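The Gillutwood Hand

I should say at the start that I only went to the shed at Gillutwood to borrow a drill. That was in March. I had a shelf to put up, I knew they had a decent drill, and I'd paid my 23 pounds for the quarter and hadn't been through the door once. So in I went, and there on the back bench was a hand.

Well, half a hand. Two fingers and a trigger on a long handle, the whole thing held together with garden wire. Someone had been building it to hold like a pair of tongs and had got bored, or moved away, or had a baby. There was a label on it that said HELP YOURSELF, and I've never been any good with a label like that. I've come home from skips with worse.

I never did put up the shelf. It's still behind the sofa.

My sister says I take things on the way other people catch colds, and she has a point, but listen — when you squeezed the trigger the fingers closed. Slowly, and with a noise like someone sitting down in a wicker chair, but they closed. I picked up a pencil with it. Then I picked up the same pencil eleven or twelve more times, and then it was dark and they wanted to lock up.

The plan (there's always a plan, mine was on the back of a gas bill) went like this. First I'd learn to do things by hand, with the gripper, squeezing the trigger myself. Then I'd write down what I'd done. Then I'd bolt the fingers on to the old Trellix arm that lived under a sheet by the sink, and the arm would do what I'd done. Easy! I gave it a fortnight.

The Trellix was a miserable animal. It had come from a packing firm over in Okley and it had one shoulder that worked and one elbow that had opinions. You'd ask it to go left and it would think, and then it would go left in three goes, like a man looking for his glasses. Everyone at the shed had tried to get something out of it at one time or another. There was a dent in the ceiling from the summer someone had taught it to wave.

I did the fingers again from scratch. The wire ones bent. I printed the next pair too thin and they snapped on a satsuma, and the pair after that came out so fat they couldn't close on anything smaller than a loaf. By the fifth pair I'd run out of the orange plastic and had to use the dark green, the very dark stuff that's been on the shelf for ever and that no one picks on account of it looks black until you hold it to the window. I loved them straight away. Big chunky things they were, flat on the inside, with little screw holes along the rim. They looked like they meant it.

Then there was the screw. I needed one particular screw and the only place that still did it was Echeverría, the hardware shop past the station, the one with the bell that rings after you've already got in. I described it to the man. I did the shape in the air. He went away up a ladder and was gone so long I read all the seed packets, and he came down with a box of 400 and wouldn't split it. So if anyone wants a screw, I'm your woman.

All through April I practised. I'd cleared the white table by the window, and I'd put my bits up in one corner, white bits on a white table, I know, and I'd reach over and pick one up and bring it back and put it down. Pick up, bring back, put down. After the first few evenings I stopped thinking about the trigger. After a few more I stopped thinking about the table. I'd get home and go to lift the kettle and be slightly put out that my own hand had so many fingers.

The trouble was the writing down. Every go was meant to be in the notebook, with how wide I'd opened and how far I'd reached and whether I'd dropped it. I got to 1,356. I'd like you to take that in, because my sister didn't, she said "oh yes" and asked if I wanted peas. I have never done anything 1,356 times. I haven't rung my own mother that often. And somewhere in the nine hundreds I'd noticed something a bit odd, and I'd kept it to myself.

What I'd noticed was that I always stopped. Before each one, just for a breath, with the fingers held wide and nothing between them, I stopped over the bare part of the table and waited. I didn't decide to. It isn't in the plan, it isn't on the gas bill. But it was there in every line once I looked, a little gap between reaching and going on, and I'd been writing it down as "pause" without wondering what it was for.

I asked about it over tea. One of the others said it was nerves. Another said it was my bad shoulder, and I said which bad shoulder, and we had a long talk about shoulders. The kettle at the shed takes an age, and by the time it had boiled everyone had a theory and I'd gone off the subject.

Anyway. We bolted the fingers to the Trellix in May, on an evening when it rained so hard on the tin roof that you had to shout. Two bolts were wrong and one was upside down. I'd typed in my numbers from the notebook and I'd left the pauses out, seeing as they weren't doing anything, and the arm went straight over and knocked a block clean off the table and into the sink. It did it again. It did it with great confidence. Someone put their coat on.

So I put the pauses back in. I had to do it by hand, line by line, and it took me till gone ten, and the only reason I wasn't thrown out was the rain. I pressed the button. The Trellix thought about it. It went out over the table in its three goes, elbow grumbling the whole way, and it opened those great dark green fingers as wide as they'd go. And it stopped.

I'd seen that stop so many times from the other end of it. It was mine. It was how I stand at the top of the stairs when I've forgotten what I came up for, it's how my mother stands, it's how my gran used to stand at the back door with the washing. Then the arm finished its breath and went on and picked up the block, and dropped it, and I didn't mind a bit.

I unbolted the fingers before I went home. I'll put them back on next week, I said, there's an edge wants filing. But I put them on the old handle again and sat at the white table for a while with the lights half off and the rain going, and reached out, and waited to see what I'd do.
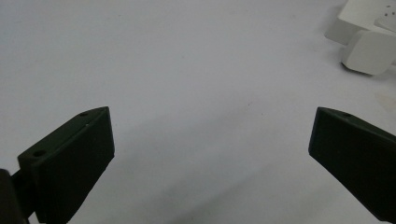
Parveen wrote in to say that she read it twice on the bus and wants to know whether the Trellix ever got any better at letting go, as hers at home will pick up anything you like and then won't give it back, and also whether there are any of those screws left.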